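Why Did the Robot Pour Tea on a Desk?

Robots are very good at doing what they are told. This is also the trouble with them.

At an office in Fulamberg there is a delivery robot called Landry. Landry is a cart with wheels, one arm and a tray, and its job is to bring drinks to people who would like to keep sitting down. It had made 300 trips without losing a drop, and people had started to brag about it. You can guess what happened in October.

Landry rolled up to a desk with a full cup of tea, reached out, and let go. The cup was still 5 inches above the desk. Cups do not enjoy this.

So what went wrong? Was Landry tired? Grumpy? Robots don't get either of those, which must be nice for them.

Landry has 2 ways of knowing where a desk is. One is a distance sensor, which sends out a beam of light and measures how it bounces back. The other is a touch sensor in the wrist, which feels a little push when the cup meets something solid. The rule was supposed to be: let go when BOTH sensors say the cup has landed.

Somebody had changed the rule to EITHER. It made deliveries faster. It also meant that one confused sensor could drop your tea all by itself.

And the distance sensor was confused. Shiny surfaces can bounce light off in odd directions, a bit like a ball hitting the edge of a step. The sensor got a bad reading and reported, with great confidence, that the desk was right there.

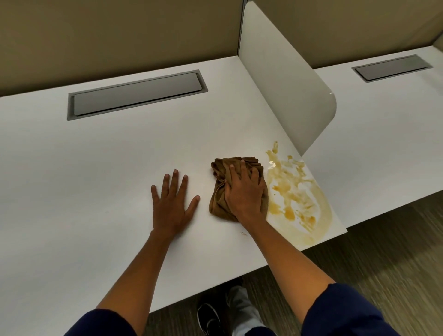

Landry did not help with the cleaning. It had marked the delivery as "complete" and gone off to fetch the next order. As far as the robot knew, everything had gone beautifully.

Engineers call this a silent failure. Something breaks, but no alarm goes off and no red light blinks. A noisy failure is annoying. A silent one can go on all afternoon.

The rule now says BOTH again. Landry also waits a moment after the cup touches down and checks its wrist for any weight before opening its fingers. Each delivery takes longer, and there have been complaints about that, mostly from people whose desks stayed dry.

Words to know
Sensor: a part that lets a machine measure something, such as light or a push.
Silent failure: a mistake that a machine makes without noticing or telling anyone.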